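Ollia Tape Kit: Set-up Guide
Section 11. Finding the loose end and starting the roll
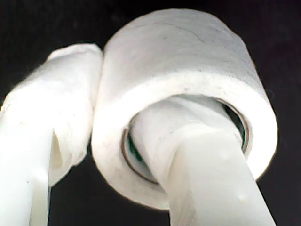 Tien-fu Huang commented on the draft of this section that the end is easier to feel than to see, and that white tape should never have been chosen for a kit people open in poor light. The first point has been worked into step 2. The second we can't fix from here.

1. Hold the roll by its core, with the outer surface toward you. Look for a thin line across the tape. It may be the end, or it may be only a crease, so don't pick at it yet.

2. Drag a fingernail slowly around the outside. A crease lets the nail slide over. The end catches it, though usually in one direction only. If you get all the way around and feel nothing, go back the other way.

3. Lift one corner of the end, then work across to the other corner before pulling.

Caution: Pulling from a single corner splits the tape. You will then have a narrow strip in your hand and a worse end to find.

4. Pull off the first 11 inches and throw them away. The Kornwood sheet calls this wasteful. We tried keeping that piece, and it lifted at the edges by morning.

5. Fold the new end under by a finger's width.

Note: The carton says the tape "starts itself every time." We would not plan a job around that. Fold the end.

Note: Warming a stubborn roll with a hair dryer is often recommended. It may soften the adhesive. It also made the side of our roll sticky enough to collect lint, and we saw no gain in speed.

6. Store the roll on its side in a closed bag. Specks on the outer layer matter little, but grit on the side works its way in.

For replacement rolls, quote part 1214. Part 240 is wider and will not fit the Adomaitis holder, whatever the label suggests.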